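4.2 Small goods and the shared desk

What delighted us most in the Gedemum survey was how much of daily office life turns on cheap, movable things. Of the 3,145 items logged, 980 had no fixed place at all, and these were the ones people talked about with real warmth!
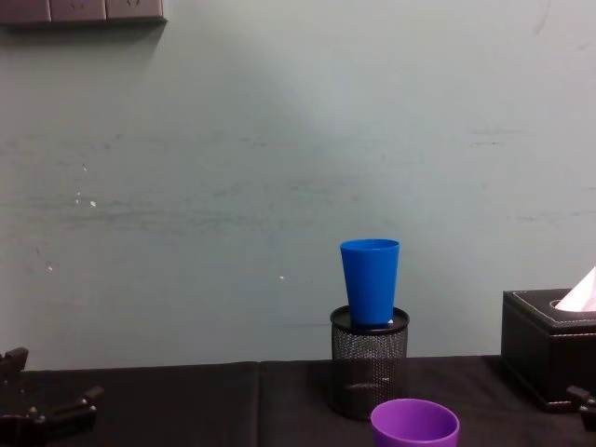

Figure 3. Blue plastic cup on a black mesh pen holder.

Cups and pen holders drift between desks (a habit Cultis calls "lending by leaving"), and at the Brulau site the drift was fastest in September, when new staff arrived. Tissues behaved quite differently: one box would serve a whole row, and it hardly moved. 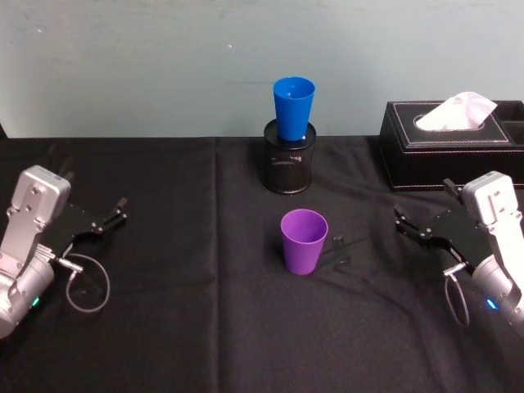 Stępień objected that drift of this kind may only show that the desks are too small, and asked for a second count with wider ones. It is a lovely suggestion, and we have set aside 50 desks at 2 sites to try it.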